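Notebook, simulation group – March, wrist-view policy study

Purpose of this entry: to record the evaluation of the Woser policy in the Makasero kitchen after the change to camera-roll augmentation. The earlier policy was trained on near-level wrist views and performed poorly whenever the arm approached with the wrist rotated.

Method. The training set holds 518 rendered demonstrations. Start poses were redrawn with the wrist roll sampled over the full joint range, and the gripper was commanded open at the start of each episode. Furniture positions were left unchanged – only the arm pose and the target varied. 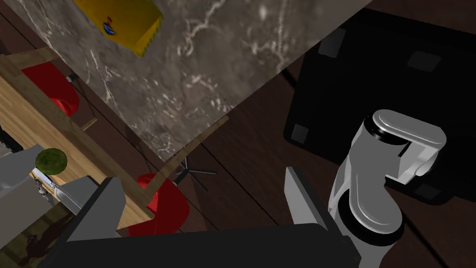

Evaluation used 100 episodes per condition with fixed seeds. The policy with augmentation completed 83 episodes. The baseline was stopped early on account of a logging fault and will be repeated before any comparison is reported.

Most failures came from strongly tilted views in which the green fruit, the pot and the gray appliance fall close together between the fingers. In these cases the predicted grasp point drifted toward the pot. Depth input may help, and a short test is planned under the Galanis settings.

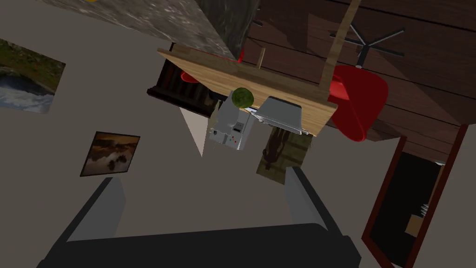
Vol. 3, p. 373

Open items: rerun the baseline; confirm that the Bestora export keeps the roll angle in radians; store the seed list with the checkpoints.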